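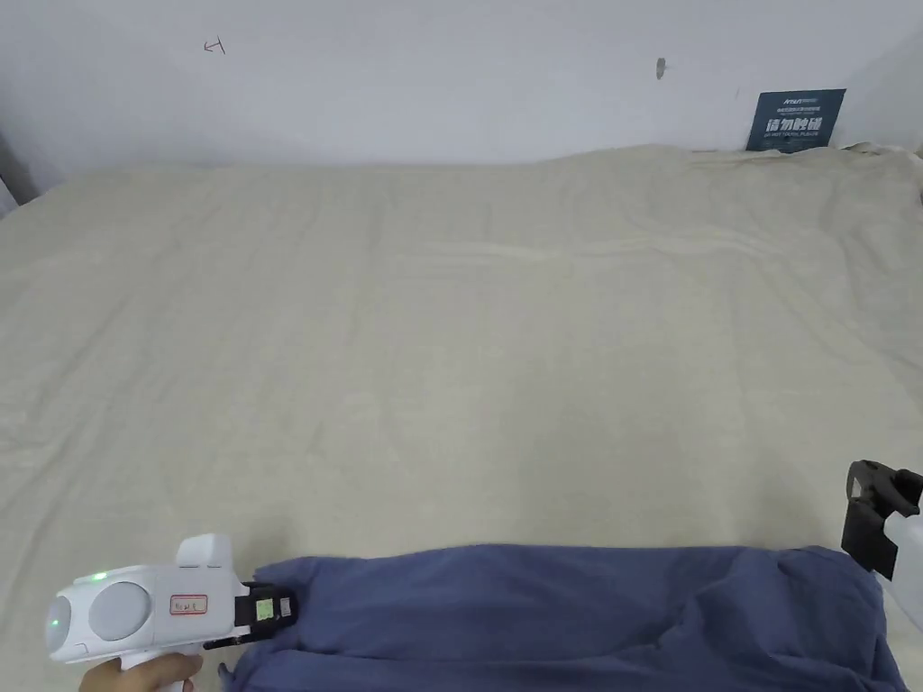 ok so thread on the ferry fare thing bc people keep asking me and I can't type it out 34 more times

1/ Zumisham council put the new timetable up on May 18, 2019. No letterbox drop, no notice at the wharf. I found out from the bloke at the servo

2/ short version. The Barros run loses its last boat. Currently you can knock off at the hospital, get the bus, make the late one home. Under the new one you're stuck in town or paying for a cab the long way over the bridge

3/ "but there's a replacement bus" yes. I read it. It goes as far as Hurko and stops. Hurko is a roundabout and a bait shop

4/ fares. Weekly ticket goes up 3 bucks. Fine, whatever, diesel isn't free. But they've also scrapped the concession for TAFE students and that's buried on the second last page under "product simplification"

5/ product simplification!! it's a boat

6/ someone in the replies said hardly anyone uses the late service anyway. Council's own doc has 1,005 trips on it for April. That's not hardly anyone, that's nurses and kitchen staff and kids coming home from footy training

7/ and the 300 seat boat they want to run in the mornings instead is too long for our wharf. It has to go in at the Prumik side. So if you live this end you're walking up over the hill in the dark with your bag. Have fun in July

8/ what you can do. Submissions are open, there's a form on the council site under Have Your Say then Transport. It times out if you're slow so write it in Notes frist and paste it in

9/ doesn't need to be fancy. Say which boat you catch, what for, and what you'd do without it. Two lines is heaps

10/ if you hate forms there's a paper one at the library, front desk, ask for it, they're not out on the counter. Newsagent has a few too

11/ pls don't have a go at the deckhands. They got told same time as us and a couple of them are losing shifts over it

12/ someone asked about bikes. Still free, still up the back, still only if there's room. No change there that I can find

13/ also asked: do the dog rules change. No. Dog on lead, outside deck. Mine remains a menace

14/ righto my break's over, will check replies tonight if I make the late boat. Share this with anyone over our side who isnt on here, esp the oldies up the top road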